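3. Labeling and retrieval in shared equipment rooms

3.1 Background to the label study

Most small firms that share storage or equipment space settle on a labeling system early and then leave it alone for years. The system is usually chosen by whoever sets up the room. In the interviews reported in Section 2, staff at Brulmont and Tedesco could rarely say why their codes looked the way they did. Han and Bai had noted the same thing in their earlier work on parts stores, where a code that once stood for an aisle and a shelf was still in use long after the aisles had been moved.

We were interested in short codes, meaning those with no more than 2 characters. Short codes can be printed large and read from a distance, and they are easy to say over a phone. Their weakness is that they carry little information. A person who misreads one character of a long code will often end up with a code that does not exist, and will look again. With a short code, the misread version is likely to be a real location somewhere else in the building.

Figure 2. Short location code, one digit and one letter, on a vertical rack.

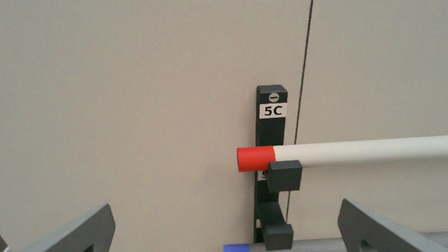
The order of the two characters also matters. At Brulmont the digit came first, and at Tedesco the letter came first. Joo and Li asked new staff at both sites to write down codes that were read aloud to them once. Staff made few errors when the spoken order matched the order used at their own site. When it did not, many of them silently swapped the characters back into the order they were used to, and some were sure they had written exactly what they heard.

3.2 Procedure

The main test used 300 location codes, all of them one digit and one letter. We left out the letters I and O, which are easily confused with 1 and 0, and used the remaining letters in capitals only. Several codes had to be repeated to reach the full number, and repeats were spaced so that no participant met the same code twice in a row.

We recruited 40 participants from firms in the Lemby business park. None had worked at Brulmont or Tedesco. Each was given a printed list of items and locations and asked to fetch the items in any order they liked. Half used lists sorted by code and half used lists sorted by item name. Lionel Hollis ran the sessions at Lemby and scored the lists afterward without knowing which group each one came from. Sessions began in July and were held in the same storage area throughout.

We did not time single retrievals. In the pilot, participants who knew they were being timed skipped the step of checking the label against the list, and that step was the one we wanted to observe.

3.3 Observations on sorting

Participants with code-sorted lists tended to work through one part of the room before moving on. Those with name-sorted lists doubled back more often, and several began marking up the page to make their own order. Two participants rewrote the list by hand before they fetched anything. We kept their results in the analysis, as staff at Lasia described doing the same thing on busy days.

Mix-ups between B and 8 were the most common reading error in both groups. Confusion between 5 and S came next. Both pairs could be avoided by dropping the letters in question, at the cost of a smaller set of codes. Section 4 looks at how large a room has to be before that cost becomes a problem.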